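Speaker notes: Scoring a village cricket season

Slide 1. Thank Saulius Grīnberga for the invitation and the Batasham club for the room. Say who I am: scorer for Tiltonport second eleven, four seasons.

Slide 2. What a scorer does. Every ball goes in the book: runs, extras, wickets, bowler, batter. Two scorers, one per side, and they check totals at the end of each over. Ask who has kept a book before. Wait for hands.

Slide 3. The Joltley match in March. We had them at 107 for 4, their book said 106. Walk through how we found the missing run. It was a leg bye in the ninth over, signaled late. Umpire confirmed it. Don't rush this slide, people like it.

Slide 4. Common mistakes. Charging byes to the bowler. Forgetting to switch ends after a catch. Writing the new batter on the wrong line. Show the page from Vaida Venckus's innings of 52 and point to the correction in the margin.

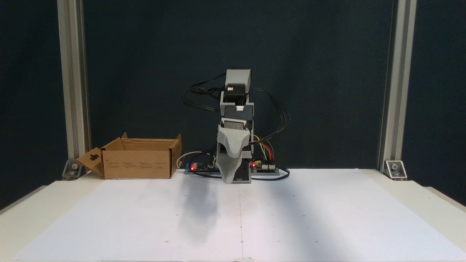 Slide 5. Signals. A scorer must acknowledge every signal before the next ball is bowled. Raise a hand or flash a light, and keep doing it until the umpire turns away. A light has to be bigger than the red LED glowing on the circuit board on the slide, so that it can be seen from the middle in full sun. At Kalniņš we used a bicycle lamp.

Slide 6. Getting started. Pencil, spare pencil, eraser, book. Sit beside the other scorer. Call the bowling changes out loud.

Questions until 8:30. Blank score sheets are on the table by the door, take two.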